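# Sturnier corn supper is back on, and it's moving to Friday

Well, it's official: the corn supper is happening again! I stopped by the Guseo Hall office this morning to pay for my table and got the whole story while the card machine was thinking about it.
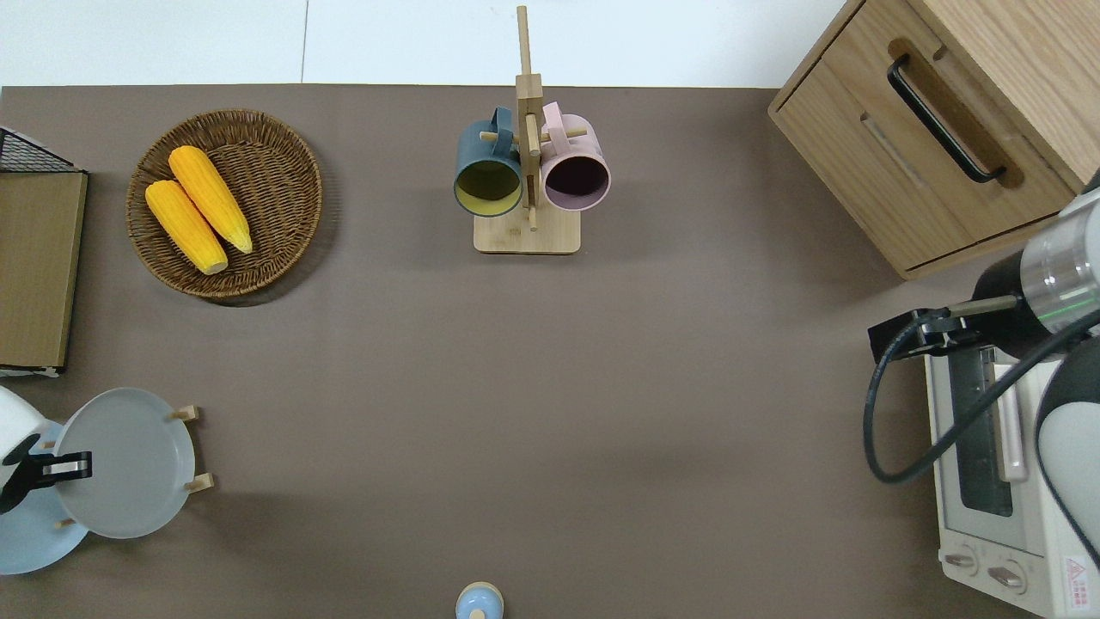

Last year's supper got rained out, as anybody who stood under the awning at the feed store with me will remember, and there was some talk over the winter of dropping it for good. I heard it at the post office and I heard it at the barber's, so I figured it was true. Then in June the hall put up a sign-up sheet by the front door, and by the end of the month 249 people had put their names down. That's more than the hall can seat at one go, so supper will be served in 2 sittings, the first at 5 p.m. and the second at 7. You pick when you buy your ticket, and if you're bringing small kids I'd grab the early one (the late sitting always runs long once the fiddles come out).

The big change is the day. It has been a Saturday thing for as long as I've lived here, but the Flinach ball team has the field and the parking lot on Saturdays all through August, and you can't put two crowds in that lot. I've seen it tried. So it's a Friday supper this year, the last one in August, and the road in front of the hall closes to cars at 3 p.m. Park at the school and walk over, or take the back way past the Ahn place if you need to drop somebody off at the side door.

Merle Goodwin is running the kitchen again, which made me very happy to hear, and I caught her in the hallway with a stack of roasting pans up to her chin. She told me the corn is coming from three farms this time.

"We ran short two summers ago and I heard about it until Christmas," she said. "I'm not going through that again."

She's also bringing back the chili butter. I asked twice to be sure! It'll be on the tables next to the plain kind, along with the bean salad, rolls, sliced tomatoes and grilled chicken. There's a meatless plate too, but you have to ask for it when you get your ticket so the kitchen knows how many to make. Pie is separate and you pay by the slice.

Tickets are $19 for grown-ups and $7 for kids under twelve, and babies on laps get in free. You can buy them at the hall office on weekday mornings or at the hardware store counter any time it's open. No tickets at the door, and they mean it this year. The money goes toward the hall roof, the same leak over the stage we've all been looking at, and whatever's left after that goes to the swimming lessons at the lake.

A few people have asked me about the husking contest. Yes, it's on, at 4:15 on the lawn, with a kids' round first and then the grown-ups. You don't need a supper ticket to enter or to watch. Bring your own gloves if you like them. Last time it was held, my brother-in-law lost to a nine-year-old and he has been practicing in the garage, so come see how that goes.

If it rains, the contest moves to the school gym and supper goes ahead indoors as planned. The tent is only for the pie tables now.

They could still use folks to carry chairs on Thursday evening and to wash up after the second sitting. Leave your name at the office, or just show up at the side door around six on Thursday and somebody will hand you a chair.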